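# Brunner Moves Up Two Classes, and Starts Over
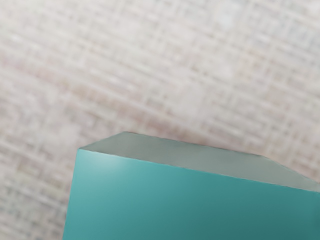
Jonas Brunner has lost three of his last four fights at lightweight, and in April he told his gym he was finished cutting. He walks around at well over the limit, and by the last camp he was eating two meals a day and sleeping badly. His coach and older brother, Vinzenz Brunner, had wanted the move a year earlier. The two of them now plan everything in blocks, four weeks at a time. Strength comes first. Sparring waits until the second month.

The new division won't be kind to him. Narayanan Gowda, who stopped Brunner's former training partner inside two rounds, is the likely opponent if the Drikero promotion gets its summer card together. Gowda has the longer reach and wrestles better than he used to.

"He hits hard, fine," Brunner said. "I've been hit hard at a weight where I couldn't stand up straight."

Edeltraud Moser handles his conditioning in Fustach. She has him at 3400 calories a day and running less — he hated that at first. Anathi Mthembu, a former kickboxer, holds pads for him most mornings at seven.

His last fight drew more than 200 people to a hall that was cold all night. He lost a decision and drove home with Vinzenz without saying much. The contract for the next one hasn't been signed.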